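Purnunden settles on a colour for its benches, and the colour is Fjeld

Filed under: Local news, Council, Libraries
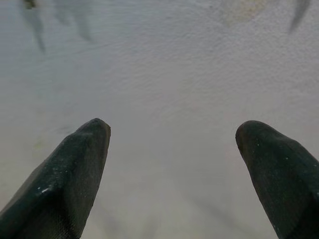 Pale, greyish-white and textured: the surface up close.

After two rounds of samples, a display in the foyer and more letters than the library got when it cut its evening hours, Purnunden has new worktops in its public making room. They are a pale grey-white. The manufacturer, Rakon, calls the shade Fjeld. Much of the town calls it white, and a determined portion of the rest calls it grey, and the two sides were still at it when the doors opened on 26th February.

The making room sits at the back of Purnunden Library, past the large-print shelves and the photocopier. It's where people go to cut out dress patterns, wrap parcels, fix lamps, frame things and spread out jigsaws they have no hope of finishing before closing. The old benchtops had been there since the building opened. They were glossy, dark brown and, by the end, so scored by craft knives that anyone tracing a pattern on them got a second pattern for free.

Replacing them ought to have been a quiet job. It was budgeted as one. Then the library asked the public which colour they would like.

"I thought we'd get a few dozen slips in a box," said Hjørdis Nygård, the branch manager. "I bought a small box."

The survey drew 1121 responses, a better turnout than the last two council by-elections managed put together. There were nine colours on offer, among them a sage green, a navy and something named Biscuit that picked up a loyal following among the quilters. Fjeld came first. Biscuit came second, and its supporters have asked that this be noted wherever the result is reported, so it has been.

The trouble with Fjeld started when the first sample went up in the foyer. Hung beside the noticeboard, under the tube lights, it looked white. Carried over to the window by a reader who wanted a better look, it looked grey. The reader did not carry it back, and for most of a week there was an argument at the front desk between people who had seen it in one spot and people who had seen it in the other.

A letter to this paper in October accused the library of "ordering white by stealth." A second letter, which arrived before the first had been printed and appears to have been written by the same man's brother-in-law, accused it of ordering grey.

Nygård's position has been steady throughout. "It's Fjeld," she said.

Pressed on whether Fjeld was closer to one or the other, she said she had a roof that leaked over Biography and would be happy to discuss that instead.

The texture has been less divisive, although it has its critics. The old benches were slick enough that a ruler put down at one end could turn up on the floor at the other, and staff had wanted something with a bit of tooth to it. The new surface is textured all over, and paper laid on it stays put while it's being cut. So do buttons, mostly. The jigsaw people say the pieces don't slide into place the way they used to, and that half the pleasure of a jigsaw is the slide. They've been offered felt mats. They have not warmed to the felt mats.

Rubber-stampers are unhappy too. Press a stamp into a single sheet on the new tops and the texture can come through in the ink. The fix is to put a magazine underneath, and the library, being a library, has a supply of old magazines. Nygård reports that the stampers now spend a fair bit of their booked hour reading them.

Watchmakers, beaders and anybody else who drops small things for a hobby are the clear winners. A dark screw shows up well on a pale background. On the old brown it could vanish for a season. When the last of the former benchtops was lifted out, the installers swept up needles, beads, a hearing-aid battery, several coins no longer in circulation and a brass hinge pin that Nygård believes belongs to the library's own front door, which has squeaked for as long as she has worked there.

The flip side of a pale bench is that it keeps no secrets. Crumbs, which are not permitted in the making room, had a long and comfortable life on the brown ones. They are now visible from the doorway. A sign that used to read "No food please" has been replaced by one reading "We can see it now."

Pencil marks come off with a damp cloth. Felt pen comes off with a damp cloth and some effort. A blue smear beside the sewing machines, which appeared within an hour of opening, has not come off with anything so far and is being referred to by staff as the ribbon-cutting.

There was a real ribbon as well. It was cut with pinking shears, on the grounds that they were nearest, and the mayor was given one half with a nice zigzag edge to take home. The speech was short. It used the word "surface" a good many times and made one joke about scratching it, to a response the minutes would probably describe as received.

Some rivalry has crept in from across the river. Bostovon Library did its own benches last year in a speckled charcoal and let it be known that nobody over there had been surveyed about anything. They chose it out of a folder, in an afternoon. Bostovon people who came over for the opening were polite about the Fjeld, and one of them was seen rubbing a sleeve across it and looking thoughtful. "Very practical," she said, in the tone people use for sensible shoes.

Purnunden residents in turn would like it known that you can't find a pin on charcoal.

The cost has come in under the sum set aside, with $200 left over. Suggestions for spending it have been invited, though this time the library is taking them verbally, at the desk, and only until people stop suggesting things. Early front-runners are a better kettle for the staff room (proposed by staff), a proper magnifying lamp, and a single small table in Biscuit.

Nygård hasn't ruled out the table. She has ruled out a second survey.

The old benchtops have gone to the men and women of the allotments on Weir Lane, who plan to use them for potting. They were offered at no charge to anyone who could carry them, and were spoken for before lunch. A few regulars came by to see them go. One had learned to sew on the bench under the clock and wanted to photograph a burn in the edge, made by an iron she said had been left on by somebody else. Her sister, standing next to her, said nothing and looked at the clock.

For the time being there are some rules. Craft knives must be used on a cutting mat, and mats are kept on the hooks by the door. Hot glue guns go on the tray. Irons go on the ironing board, a policy long in existence that is now going to be mentioned more often. Benches can be booked by the hour at the desk or by phone, with walk-ins welcome if there's room, and there generally is at the end nearest the boiler, where it's warm enough to put people off.

The foyer sample has been taken down from beside the noticeboard. It's now screwed to the wall halfway between the tube lights and the window, a spot chosen by the branch manager after some walking back and forth, and there's a card under it with the name of the colour and no further information.

Visitors stop in front of it most mornings. On the day we called in, a couple studied it for some time with their coats on. He thought it was white. She said it was a perfectly ordinary grey and asked where the toilets were.

The making room is open during library hours, closing half an hour before the rest of the building so the benches can be wiped down.

More local stories
Biography moved to Gardening while roof is looked at
Bostovon footbridge to close for painting, colour already chosen
Weir Lane allotments: waiting list reopens
Letters: In defence of Biscuit
Front door squeak traced, says library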